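From the Lumdale Kitchen Table
July 3, 2026

Fruit on the counter: what goes in the basket and what stays out

The citrus is in, and so are the first boxes of papaya from the grower at Gurkusari. A few households on the Zikdale run have asked how to keep the two going through the week without finding something soft and weeping at the bottom of the bowl. Oliwia Piątek looks after the packing shed and wrote the bulk of what follows. I have trimmed it and added a bit about lemons.

Start with the basket. A woven one is better for fruit than a deep ceramic bowl, as air gets in through the sides. It does collect dust and dried juice in the weave. Take everything out once a week, turn the basket upside down over the sink and knock it with the flat of your hand. Go over the inside with a stiff dry brush, an old toothbrush will do, then wipe with a cloth wrung out in warm water and a drop of vinegar. Dry it in a breeze but out of full sun. Wicker that bakes on a verandah rail goes brittle and starts to snap at the rim.

Don't line it with plastic. A folded tea towel is fine, or a sheet of butcher's paper that can go in the compost afterwards.

Lemons are the easy ones. They will sit on the bench for a week in winter and longer in the fridge, in a sealed bag or a jar with a lid. Leave the little green button at the stem end alone. When it is pulled out it leaves a small hole, and mould often starts there. If you have picked your own, snip them with secateurs and leave the button on.

A lemon that feels heavy for its size will have plenty of juice. Small ones are often better than the big knobbly types with thick skin. Roll it under your palm on the bench before cutting.

Papaya takes more watching. The yellow ones ripen from the outside in, and colour is the first thing to go by. If yours is mostly green, keep it out at room temperature and turn it over each day so it doesn't bruise where it rests. When most of the skin is yellow and it gives slightly when pressed near the stem end, it is ready. Move it to the fridge then and eat it within a couple of days. A few dark specks on the skin are common and usually don't go any deeper. Soft sunken patches are different and should be cut out with a good margin.

Keep the papaya out of the basket altogether. The skin is thin and a heavy neighbour will mark it. Ripening papaya also gives off ethylene, which hurries along bananas and avocados nearby. That can be handy if you have a hard avocado you want for the weekend. Otherwise give it its own patch of bench.
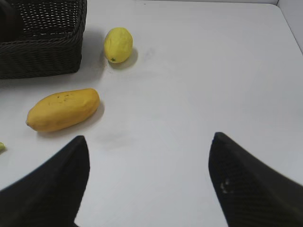 Lemon and papaya out on the table beside the basket.

The benchtop itself needs a wipe before fruit goes on it. Pale surfaces pick up grey smudges from all sorts of things, and a paste of bicarb and water will lift most of them. Rub gently, rinse, and dry with a clean cloth. Check with the maker first if your bench is stone. Keep cut lemon off marble in any case, the acid will etch it.

Using them together

The simplest breakfast is half a ripe papaya, seeds scooped out, with lemon squeezed over and nothing else. The lemon matters. Papaya on its own can taste flat, and people who say they dislike it have often only had it plain.

For a salad, cut the flesh into chunks and dress it with the juice of one lemon, a pinch of salt, a little chilli and some torn mint. Serve it straight away. It goes watery if it stands.

Fruit that has gone past its best can be cooked. Chop it, weigh it, and add half its weight in sugar with the juice and rind of 2 lemons to each kilo of fruit. Simmer until thick and stir often toward the end, as it catches. It keeps in the fridge for a few weeks. Oliwia makes hers in February as well, when the heat ripens everything at once, and freezes it in small tubs.

Box news

There were 31 mixed fruit boxes on the Zikdale run last fortnight and 19 on the Ngau run. Ngau households should now collect from the side door of the hall, as the front ramp is being resurfaced. Please bring back your flattened boxes and any egg cartons.

Mandarins should be in the next box if the rain holds off. Papaya will continue while Gurkusari has fruit. If you would prefer extra lemons in place of papaya, write it on your order slip before it goes in the tin.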